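Elastic waistbands and how to fold them so the stack stays square. Short thread, mostly about black pants. 1/13

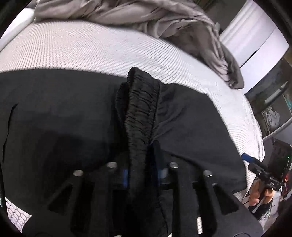

Black pull-on pants on the bare mattress, waistband up the middle.

2/13
Background: I have been refolding the whole wardrobe one garment type at a time. Shirts took a weekend. Pants with a zip and a flat band took an evening. Elastic waists are the awkward ones and have taken most of December.

3/13
The problem is a difference in length. At rest, the elastic is much shorter than the fabric sewn to it. The surplus goes into gathers, and every gather adds thickness. One end of the folded pair ends up fat and the stack leans toward it.

4/13
Surface matters more than I expected. A duvet is too soft, so push it up to the head of the bed and work on the mattress. A ribbed knit cover grips the fabric slightly, and the legs stay put while you deal with the band. A polished table does the opposite.

5/13
Method, part one. Lay the pants out and flatten the legs first. Leave the band alone. Smooth from the hem up to the hip with the side of your hand. Diagonal creases usually mean one leg has twisted at the knee – lift that leg by the hem and drop it again.

6/13
Part two. Take the band at both side seams and stretch it until the gathers open, then let it back slowly. They return smaller and more evenly spaced. If you let it snap back they bunch in one spot, normally centre back.

7/13
Part three. Fold one leg over the other, seat point tucked in to make a straight edge. Then fold the band down over itself by one band width. This puts the thick part inside the packet.

8/13
Part four. Hem up to just short of the band, then in thirds. The last fold should finish with the band in the core and a plain fabric edge facing out. It should stand on its own. If it falls over, the thirds are uneven.

9/13
Black fabric has its own issue: you can't see the creases under a warm bulb. I do it at 10 in the morning with the blind up. Lint is the reverse and shows in any light. Roller before folding, never after.

10/13
Storage. My shelves are a Surnby unit, open front, no lip. Folded light-coloured tops sit there without trouble. Elastic-waist pants creep forward over a week or so. A Plendano shelf divider set 49 mm from the side wall of the unit fixed it for single-file storage.

11/13
Ecaterina Bălan asked whether rolling is better. For a suitcase, yes. For a shelf, a roll with an elastic core opens up by itself, and the outer turn loosens first. I tried rubber bands and they mark the fabric.

12/13
Petrică Zamfir asked about hanging. Clip hangers on an elastic waist stretch it at two points and leave it wavy. Folded over a bar is fine if you have the rail length. I have 661 mm of rail and it is full of coats.

13/13
Lucian Lazăr's correction to part three, which I accept: on a wide band (his are 6 cm) folding it down makes the packet too thick for a low shelf. Leave wide bands flat and alternate the direction of each pair in the stack.

Addendum: drawstrings. Tie them in a flat bow and lay it inside the band before the first fold. A loose cord works its way out and catches on the pair beside it. Sweatpants with ribbed cuffs are next, and I haven't settled on anything for the cuffs yet.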